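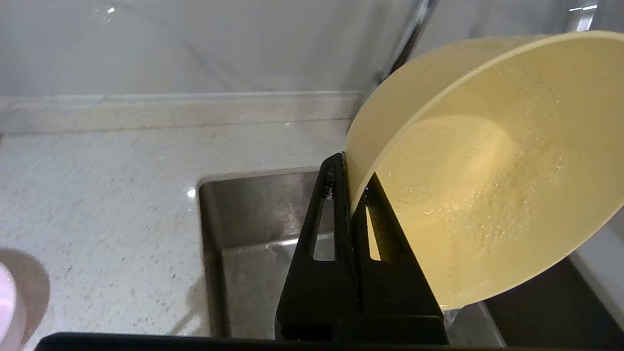
Garage break-ins: man sentenced at Larkthorpe

A man who broke into garages and lock-ups on the Hernotwood estate has been sent to prison for 25 months. Bilal Nimri admitted 13 counts of burglary at an earlier hearing and was sentenced at Larkthorpe in July. A second defendant, Ji-hoon Oh, admitted handling stolen goods and was given a community order with unpaid work. He must also pay £285 in costs.

The court heard that most of the break-ins took place between midnight and 4 am. Padlocks were cut and the doors pulled shut again afterwards, so several owners did not find out until the weekend or later. Bicycles, power tools, fishing gear and a child's car seat were taken. Some of it was sold on within hours. The rest was kept in a rented unit on Jondlow Lane, where police found it after a neighbour reported vans coming and going at night.

Ruba Harb, prosecuting, said one couple had lost the tools they both needed for work and had gone ten days without earning. Eun-ji Cho, for Nimri, said he had been in debt and had pleaded guilty at the first chance he had. The judge gave him full credit for the pleas but said the number of offences meant the sentence could not be suspended.

Not everything from the unit has gone back to its owners. Police still hold a number of items, and anyone who reported a theft from Hernotwood, Jondlow or the streets behind the station can ask to have their crime number checked against the list. You will need a receipt, a photograph or a good description.

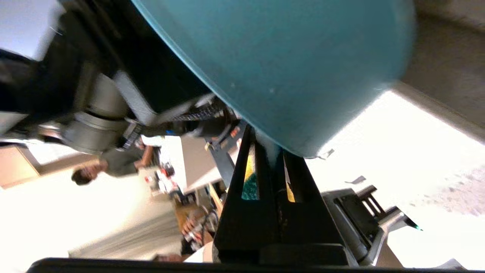
Descriptions were a problem in this case. Several people could give the make of what they had lost but nothing that set it apart from others of the same kind, and two claims for the same drill could not be settled. When you write your own list, put down colour, shape and any small marks. Keep the list indoors, with the serial numbers, and send a copy to someone you trust.

Yoon-hee Nam will be at the Ryu Centre from 10 am on the first market day of next month with property marking pens and blank record sheets. Both are free to residents. Bicycles can be marked outside by the main doors, and you should bring proof that the bicycle is yours.

Claims for items held by the police must be made in person at the Larkthorpe front counter. Bring your crime number and one form of identification.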